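Old computers, small brackets and a very long bank holiday list

May 3, 2024

I promised myself I'd get the back room sorted before the long weekend and, as usual, I've spent the time fiddling with computer bits instead of putting anything away. The shelf from Rostell is still in its box. Sorry, shelf!

It started when Araceli rang to ask if I could do anything with her old desktop. She wanted it for her mum, just for emails and the odd card game, and she'd been quoted £235 for something refurbished (ouch). I said bring it round, I'll have a look, no promises. I do love a big old case. You get proper room for your hands, which you never do with a laptop, and if you drop a screw you've at least got a fighting chance of finding it again.

My plan was simple enough. Side off, good dust, find some memory, tidy the cables, put the side back on. I made a pot of tea first because I know what I'm like.

The dust wasn't too bad once I got going with a soft paintbrush. Cables are another matter. Whoever builds these things must reckon we'll never look inside, and I can't leave a tangle alone, so I've ordered a bag of Plakau ties for £3 and will be having a very happy evening with them. Memory is the thing I really need, as there isn't a single stick in it. Pacita Fajardo reckons she has a pair in a drawer somewhere, left over from her old work machine, and she's digging them out for me.

The other thing on the go is the little tan plate I've been meaning to write about for ages. It has slots and ledges all over it for holding small parts upright, so a thin circuit board can stand on its edge and not slide about getting lost under the sofa. I can't tell you how much I like having somewhere for the fiddly stuff to go. I'm thinking of another for the far end of the bench, if I ever clear the far end of the bench.

Pictures of both:

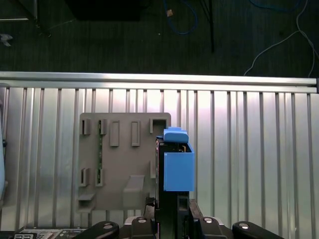
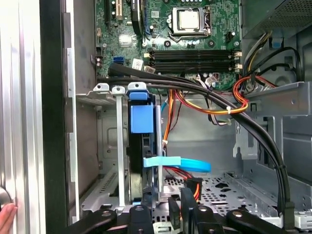 What's left to do

Memory first, obviously, then the cable ties, and then I want to see what's on that hard drive before anyone wipes it. Araceli thinks there may be holiday photos on there from years back and she'd be gutted to lose them. If it all goes well her mum should have it by June, with a keyboard I've already picked up for £10 from the market.

Then the shelf. I mean it this time. If anyone has put up one of those Rostell ones on a plaster wall, please tell me what fixings you used, as the ones in the packet look a bit feeble to me.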